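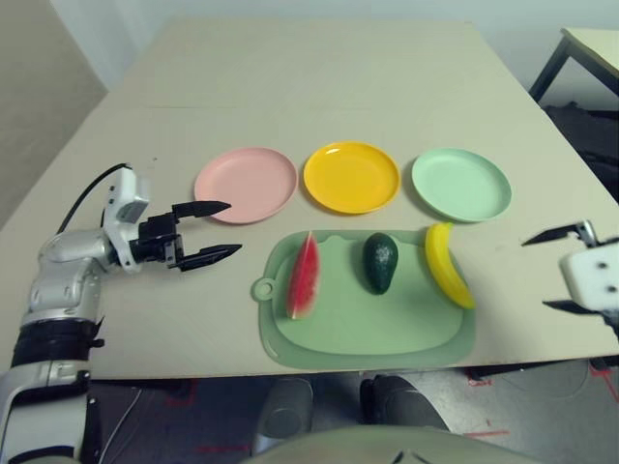
Stustimeo's reply to our draft was that a checklist should come after the purchase order, once we know which arms we're inspecting. We disagree. The list below gets filled in before any money moves, and their comments are kept where they apply.

14 comments

PRE-PURCHASE CHECK, TWO-ARM TABLETOP UNIT
Site: Skesano, back bay
Quote under review: Mogensen, September

1. Gripper fingers: spare set included in the price?
NO. Listed as an extra at $702 a pair. Two-finger grippers are what we'd run, so budget for both sides from day one.

2. Pinch points marked in the manual?
PARTLY. Wrist yes, elbow no. Ask again.

3. External cables: strain relief at full reach?
OPEN. A cable arcing over the wrist is fine until it catches on something. The sales sheet says "managed." We want to see the arm go through its whole range first.

4. Emergency stop within reach of the operator's chair?
NO. Cord is too short for our layout. Longer one not quoted.

5. Floor tape and keep-out area?
OK. Red tape, our own cost. Redo it if the table moves.

6. Test objects match the real work?
FAIL. Toy fruit, plastic plates and a cutting board make a decent sorting task, but we won't be handling toy fruit. A banana lying half over the edge of a board is a fair test of grip. Wet glassware is another matter, and the quote leans on a success rate with no list of what was picked up.

7. Run log supplied?
PARTLY. We asked for 100 runs in a row and got 38, with no word on the others. Not accepted.

8. Service visit terms?
OPEN. Response in 19 working days, per Mogensen. Jodarer offered faster but wouldn't put it in writing – so it doesn't count.

9. Training hours in the price?
NO. Stustimeo says one afternoon is plenty. Maybe for them.

10. Second table for staging parts?
OK. Must stay outside the reach of both arms. Measure with the arms extended.

RESULT: HOLD. Items 1, 4, 6, 7 and 9 go back to Mogensen. No deposit until 3 and 8 are closed in writing.

Shared 3 times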